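Fatthorpe Countertop Soda Maker: Two Months In

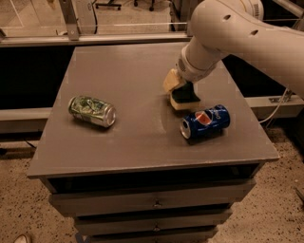

Declan Te Moana

I bought the Fatthorpe in October after adding up what we spend on cola and seltzer. It cost 100 dollars with one gas cylinder and one bottle. A second bottle is extra, and you will want it.

Setup took a few minutes. The bottle twists in and locks with a quarter turn, and the button on top has a firm press. Three presses gives a light fizz. Five gives something close to store seltzer, as long as the water is cold. With tap water I got weak bubbles every time.

Plain seltzer is what it does best. We got 45 bottles out of the first cylinder. The box promises more, but I like mine strong.

The cola syrup is another matter. It has a flat, sweet taste with a bit of licorice at the end, and no amount of gas fixes that. A can of Pepsi is still better and I still buy them. The lemon and ginger syrups are fine if you use half of what the label says.

My main complaint is the drip tray. It is shallow, it doesn't clip in, and it slides out when you move the machine. The bottle is also too tall for the door shelf in our fridge, so it has to lie down, and the cap leaks a little that way.

Refill cylinders are 26 dollars by mail from Trellport, and mine came on a Friday, four days after I ordered.

Good for seltzer drinkers. Cola drinkers should try the syrup at someone else's house first.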